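From: Doina Petek
To: small-arms-bench list
Date: 21st May
Subject: Re: Bench rules draft, speed limits and the "hands out" line

Hi all,

Zorica Halilović wrote:
> I'm fine with most of the draft, but the speed section bugs me.
> At Berkska we let people run the little arms flat out once the
> path has been tested. Do we really need a separate limit for
> reaching into the workspace? And who decides when a path counts
> as tested?

Fair points, and I went back and forth on the second one myself! Our version at Altum says 30 percent speed for any new path, and you stay there until it has done 200 clean cycles with the same object in the same kind of container. Change the bowl, change the fingers, and the count goes back to zero. People grumble, but it's written down, so there's no arguing about it at the bench.

We also ask that the sheet under the arm be clipped down before power goes on. Clothespins are fine by me, I don't care what it is as long as it holds.
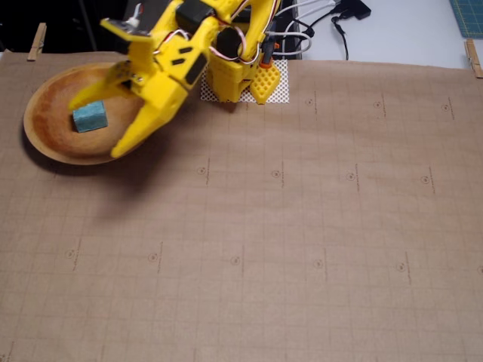
Does a small hobby-servo arm need an emergency stop? Put one in anyway, wired to cut motor power, and mount it where the person at the keyboard can reach it without leaning over the arm.

Somebody from Dantas asked me off-list about fingers. Ours get looked over before each session, teeth and tips both, and a cracked one goes in the trash (no gluing, please, we had that fight in April). The draft should also say that the open position is the resting position. I like to see the gripper spread wide and well up off the surface before anybody reaches in to reset an object.
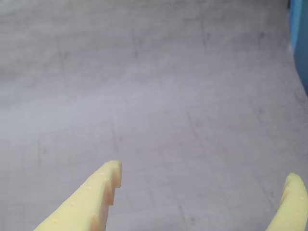
So on Zorica's first question, yes, I'd keep the separate limit. 80 percent is our ceiling for tested paths with everyone's hands out, and for hands in it's simply zero – motors off, 2 people agree out loud, then you reach. I know Celtska does it with a light instead of talking and I'd be happy to see their wording if they'll share it.

Could someone who is better at tables than me put the speed numbers into one? I'll fix the cable section in the meantime, it still has my old notes in it.

Doina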